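Hastley Home Help > Kitchen and Drinks

Insulated bottle keeps a sour smell after milk coffee, how to remove it?

Posted by Wissam Haddad, 2021-02-14

Hello all,

I have a steel bottle with double wall that I use every day for my work. For two years I put only water and sometimes tea, and there was never a problem. Last month I started to make coffee with milk at home and carry it with me, to spend less money at the station. Now the bottle has a smell. It is not a strong smell, but when I open it in the morning I notice it immediately, something between old milk and wet cardboard. The tea takes the taste also.

What I did until now: washing with dish soap and hot water every evening, a long brush, and one time I left it full of water with lemon juice during the night. The lemon helped for one day. Then the smell was back.

I do not want to buy a new one, because it was a gift from my sister and it still keeps heat very well. My water is quite hard here, if this is important. The outside is painted and I am a little afraid to put it in the dishwasher. The lid is the screw type with a rubber ring inside.

Thank you for any advice. Please excuse my English, I write slowly but I read everything.

Wissam Haddad

Uchenna Okoro replied

Baking soda. Works every time for me. Put in some, hot water, leave it overnight, finished.

Jannik Stüber replied

Hello Wissam,

I had the same trouble with two bottles, and I learned that there are usually three places where the smell can sit. It is better to check them one after another, otherwise you clean the wrong part again and again, like I did for a whole June.

First, the rubber ring. In my case it was the ring both times. Take it out of the lid completely. If it is tight, use the handle of a small spoon and go slowly around, do not use a knife. Under the ring you will probably find a brown or gray line. This is old milk fat and it does not go away with normal washing. Put the ring in a cup with warm water and one spoon of white vinegar for one hour, then rub it with an old toothbrush and let it dry in the open air. Smell it when it is dry. If it still smells, you need a new ring. They cost very little. Measure the old one before you order, the inside and the outside, and write both down. I bought mine from a small shop called Bilico and the first one was too thick, so the lid did not close.

Second, the neck. People brush the bottom very well and forget the first few centimeters on top, where the thread is. Milk dries there each time you drink.
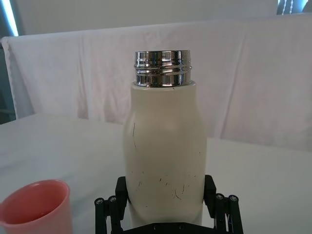
Cream-colored bottle without its cap.

For the neck I take a thin cloth around my finger with a little baking soda paste, and I turn it in the direction of the thread. Then rinse well. Do not use steel wool, it makes fine scratches and after this the dirt stays even better.

Third, the inside wall. Here the hard water is important, yes. The lime makes a rough layer, and the milk fat holds on it. So you should remove the lime first and the fat after, not in the other order. I do it this way:

1. Citric acid, one tablespoon, and fill with warm water. Leave it open for two hours. Pour out and rinse.
2. Baking soda, two tablespoons, and fill with hot water, but not boiling. Leave it open until the next morning.
3. Brush, rinse three times, and put it upside down on a rack with some air under it.

Please never close the bottle while these things are inside. Baking soda and acid together make gas - if some is left from the first step, the lid can fly off.

About the dishwasher, I would not do it with a painted bottle, if the maker does not say clearly that it is allowed. My first one lost its paint at the bottom. The heat can also be bad for the seal between the two walls, and then it will not keep your coffee warm anymore.

And keep the bottle always open in the cupboard. A closed bottle which is only a little wet will smell after two days, even with water.

Good luck, and write please if it was the ring.

Jannik

Ifeoma Akinola replied

I agree with Jannik about the ring. I want to add only one thing for milk drinks. Rinse it with cold water directly when you finish drinking, also at work, and not only in the evening. Hot water first makes the milk stick. I also have a second bottle only for coffee now, a cheap one, and the good one is for water and tea.

The tablets for cleaning false teeth are good too. One tablet, warm water, half an hour, lid off. Take the kind without mint or you will drink mint tea for a week!

Wissam Haddad replied

Thank you to everybody. It was the ring. I did not know that it can come out. There was a brown line under it exactly like Jannik wrote, and I am a bit ashamed. I did the citric acid also, and some white pieces came out with the water. I will do the baking soda tonight and leave the bottle open on the rack.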